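Unit 7 — Surface layout and separation of raw foods

Read before the practical. Bring the Skusten worksheet, completed as far as question 4.

**7.1 Scope**

The unit covers the placing of ingredients on a work surface before preparation starts. Washing and cold storage were dealt with in Unit 6 and are not repeated.

**7.2 Terms**

- *Zone*: a part of the surface assigned to one class of food for the whole session.
- *Gap*: the clear surface between two zones, measured between the nearest points of the items placed in them.
- *Drip side*: the side of a meat zone toward which liquid would run if the table is out of level.

A zone belongs to the class of food, and the item may be moved within it. Leafy vegetables eaten raw and raw red meat are never assigned to the same zone, including at different times in one session.

**7.3 Procedure**

1. Check the table with a level along both axes. Record the drip side on the worksheet.
2. Assign the vegetable zone first, on the side away from the drip side.
3. Assign the meat zone. The gap used in this course is 46 cm.
4. Place upright items such as boxes at the margin, clear of both zones and of the gap.
5. Draw the layout from above. Mark the gap with a double arrow.

Training models may be used in place of food for steps 2 to 5. The same rules apply to them, and marks are given on the same basis.

**7.4 Recording**

Sketches are made in pencil, one per sheet. Outline only — no shading. Label each item by class ("leaf", "red meat", "other") and leave out cultivar or cut. The Wastdale set of printed outlines is kept in the lab drawer and may be traced.

**7.5 Leaf and red meat on one surface**

A plain, even surface in a pale color makes the two classes easy to tell apart at a distance. The green head and the marbled red slab lie apart on the gray top, with the dark block off to one side.

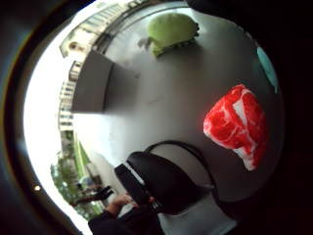 Bongani Motaung asked whether the gap may be reduced when the meat stays on a tray with a raised rim. It may not in this course. A rim holds liquid but does nothing about hands and knives passing over the gap, and the worksheet has no separate column for trays.

**7.6 To hand in**

- Layout sketch with the gap marked
- Level readings, both axes
- Answers to questions 5 to 9

Reading for Unit 8: Kontogiannis, chapter 3, up to the section on boards.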